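Filton South (electoral district) 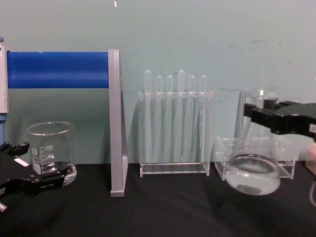 Page last changed: 23 Jan 2020

Filton South is a district in the Farham regional assembly, and it sends one member there every four years. I grew up in it, so forgive me if I go on a bit!

The district was drawn up when the old Juden seat got too big and was split into 3 parts. Filton South took the river side, the rail yards and Insaurralde, a village that had voted with Juden for as long as my grandparents could remember (they were not happy about the move).

It has a name for close races. The first one was won by 14 votes after a recount, and the next by 1,863 -- a landslide by our standards. A candidate needs 100 signatures from local voters to get on the ballot, and voting takes place in September.

Bus fares and flooding come up in every campaign. I still need to add the full results table, and the boundary map on the Juden page is out of date.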